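Chapter 5
Grasping Hand Tools

Contents of this chapter
5.1 The tool-sorting project
5.2 Why wrenches are difficult
5.3 Choosing a grasp point
5.4 What the wrist camera sees
5.5 Recording a trial
Review problems

Terms introduced: grasp point, approach axis, shank, jaw opening, antipodal contact, specular reflection, occlusion, in-hand rotation, trial log.

The first four chapters treated the arm as a chain of joints to be positioned. The objects handled in those chapters were blocks of known size placed at known locations, and the gripper was either open or closed. Chapter 5 removes these conveniences. The objects are ordinary hand tools of different lengths, thicknesses and finishes, laid down by hand with no fixture, and the gripper must close on each one at a place where it can be lifted without turning.

The material is organized around a single student project, carried out over one term by the robotics class at Tresthorpe. Its data are used again in Chapters 7 and 8, so the trial numbering introduced here should be kept.

5.1 The tool-sorting project

The project brief was written by Rajkumari Pandey, who taught the class, and it fits on one page. A team is given a two-finger gripper, a small camera mounted near it, a tray, and a mixed set of wrenches. The team must pick up each tool, hold it upright long enough for its size marking to be read, and set it down in the correct location. No tool may be dropped from a height greater than its own length. Teams may write their own control program or drive the arm by hand and record the motion, but the method must be stated in the log for every trial.

Four teams took part: Hallow, Zurport, Hennessy and a fourth that merged with Hennessy in January. Together they logged 748 trials. The sections below draw mainly on the Hallow log, which is the most complete, and on Zurport for the cases in which the grasp failed.

5.2 Why wrenches are difficult

A wrench appears to be an easy object. It is rigid, it is longer than it is wide, and its outline hardly changes from one maker to another. Three of its properties nevertheless cause trouble for a parallel gripper.

The first is mass distribution. In a combination wrench the two ends are heavier than the shank between them. If the fingers close midway along the length, the tool is close to balance, but a small error toward either end produces a turning moment about the line joining the two contacts. The resulting motion is called in-hand rotation. It is resisted only by friction at the finger pads, and it increases with the length of the tool on the heavy side.

The second is surface finish. A polished tool does not have a fixed color. It takes on the colors of whatever surrounds it, including the tray and the gripper itself, and these change as the arm moves. A program that locates the tool by color threshold will therefore find different parts of it at different positions. Reflections of this kind are called specular.

The third is clutter. Tools placed in a shallow tray do not lie side by side. They cross one another, rest on the rim, and hide one another's jaws. The part of a tool that is easiest to see may not be the part that is best to grasp.

5.3 Choosing a grasp point

Two contacts are antipodal when the line joining them lies inside the friction cone at both. On the flat of a shank this condition is met over most of the length. On a ring end it is met only across a diameter, and on an open jaw it may not be met at all. The class adopted the following rule: grasp the shank, with the finger faces parallel to its sides, and place the approach axis as near as possible to the center of mass.

The rule has one exception. When the marking must be read by the camera, it has to remain outside the fingers. Hallow moved its grasp point away from the ring end for this purpose and accepted the larger turning moment. The closing force was then raised by 17 percent to compensate.

In the trial shown next, the fingers hold a combination wrench nearly vertical, with the ring end uppermost. The marking "22" is exposed between the ring and the fingers and reads along the length of the shank. Other wrenches lie in the tray and on the table beside it.

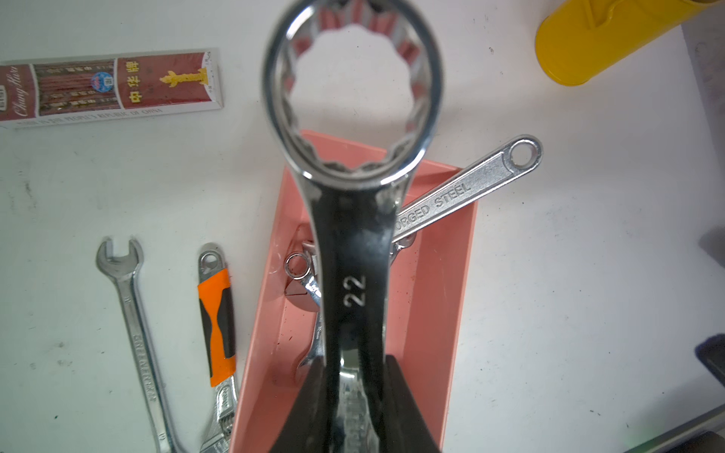 5.4 What the wrist camera sees

A camera carried near the gripper moves with the tool. Once the tool has been gripped, its position in the image should stay constant, and any shift between successive images indicates slip. This gives an inexpensive slip test that requires no force sensor.

The same arrangement has a cost. The held tool and the fingers block part of the view, and the blocked part includes much of the region directly ahead of the gripper. Any object behind the held tool is said to be occluded. In the trial above, the head of a silver adjustable wrench is mostly hidden behind the shank of the held one, although its handle can be followed as far as the hanging hole at its tip. A program that looks for jaws would probably miss this tool. A program that looks for long straight edges has a better chance of finding it.

Two practices follow. Survey the work area before the first grasp, with the gripper empty, and store the result. After each grasp, use the live image only for the held tool, and take the positions of the remaining tools from the survey unless there is reason to believe that one has moved.

5.5 Recording a trial

Each entry in the trial log contains the trial number, the team, the method of control, the tool type and marked size, the grasp point measured from the open end, the closing force setting, the hold time in milliseconds, and the outcome. The required hold time is 3000 milliseconds. Outcomes are coded as held, rotated, slipped, dropped or missed.

A rotated tool is one that turned in the fingers and remained in them. It should not be recorded as slipped, which is reserved for motion along the shank. Zurport combined the two codes in its early entries, and those entries are omitted from the tables in Chapter 7.

Review problems

5.1 A combination wrench is gripped 5 millimeters from its center of mass. State which additional quantities are needed to find the turning moment at the finger pads when the shank is horizontal. Repeat for a shank held vertically with its center of mass directly above the contacts.

5.2 Explain why a color threshold tuned above a bare white surface may fail when the same chrome tool is placed in a colored tray.

5.3 A log entry gives the outcome as "held," but the last two images show the marking displaced along the shank direction. Which code applies, and which measurement would confirm it?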